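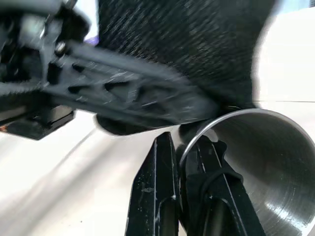
Step 2: Descale the kettle

Hard water leaves calcium carbonate on the inner wall and on the heating plate. Citric acid dissolves it and leaves no smell – vinegar works too, but takes longer to rinse out.

Weigh out 18 grams of food-grade citric acid. Fill the kettle with cold water to the halfway line, add the acid and stir until no crystals remain on the bottom. Bring to a boil, switch off and unplug. Leave the lid closed for half an hour.

Pour the solution down the sink. Do not use it on marble or limestone, which it will etch.
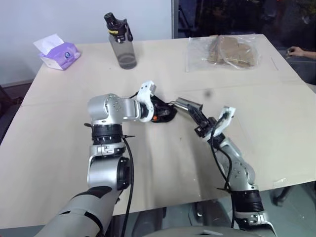
If a gray film remains around the plate, repeat at half strength. Do not scrape. Steel wool scratches the surface, and new scale grips the scratches.

Step 3: Rinse

Boil a full kettle of plain water and discard it. Do this twice. Taste a little of a third fill after it cools; any sourness means another rinse.

Step 4: Clean the spout filter

Remove the mesh insert and soak it in 400 ml of warm water with a teaspoon of acid. Brush from the back side with a soft toothbrush, rinse and refit.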